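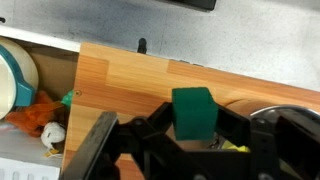 The play kitchen, finally!

I promised Shiela Samonte I'd put these up back in April and then didn't, so sorry, Shiela, and thank you for nagging me. For anyone who has wandered in from elsewhere, this is my page for toy kitchens, small furniture and anything else built at child height. I've been keeping it going for years and there are 51 galleries on here now, most of them kitchens, one of them entirely about tiny ironing boards.

What I love about this one is that somebody thought about the worktop. So many play kitchens are painted white all over and the counter is just a flat bit you're meant to imagine things on. Give me a bit of butcher block any day! Strips of wood in slightly different shades, some more honey, some redder – it makes you want to get a chopping board out. My own kitchen at home has a worktop I've been meaning to oil since we moved to Fivambridge, and I came away feeling a bit ashamed of it.

My rule for pretend food is that it doesn't have to look like food. Hui-mei Lu and I have argued about this for as long as I've known her. She likes everything correct (she once sent back a felt croissant) and I'm happy with a foam cube, which can be butter at breakfast and a pea at teatime. There's a yellow one sitting in the steel pot on the counter that I'd call cheese, or possibly custard, and a little green one at the back that hasn't been cooked yet. Hui-mei would like it noted that she disagrees. She does approve of the lemon in the sink, as it is shaped like a lemon.

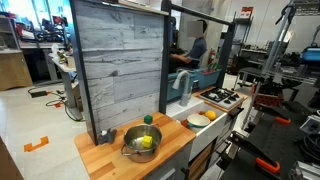 Pots are the thing I get asked about most. Go for metal if you can put up with the noise. Plastic ones slide about and never feel right in the hand, while a steel pot with two handles has a bit of weight and a child can carry it like they mean it. I like the one here very much, and it looks just right against the grey plank-pattern panel behind the counter. That weathered wood look is everywhere at the moment and I thought I was tired of it, but on something this size I've come round again.

Now, sinks. I have Opinions on sinks. A proper deep farmhouse basin beats a shallow moulded tray every time, and the reason is washing up. Children don't want to wash one plate, they want to wash the lot – bowls, fruit, the teddy, your car keys. Ho-yin Liu's two once got a whole tea set and a shoe into theirs and were still looking round for more. A curved tap over the top is lovely as well, and if you're building your own, leave plenty of space underneath it for a hand holding a bowl. 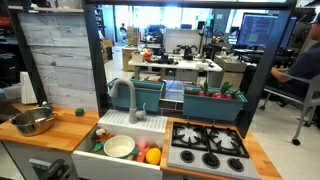

I'd also say leave a ledge at the back if you've got the depth for it. It gives you a home for the things that never have one, and a teal planter box or two cheers up all that grey and white no end. Fung-ping Tam has hers full of paper carrots.

Next gallery will be the dolls' dressers Su-chen Fung has been sanding down, as soon as she lets me in with the camera. If you've got a play kitchen you're proud of, do write and tell me what the worktop's like!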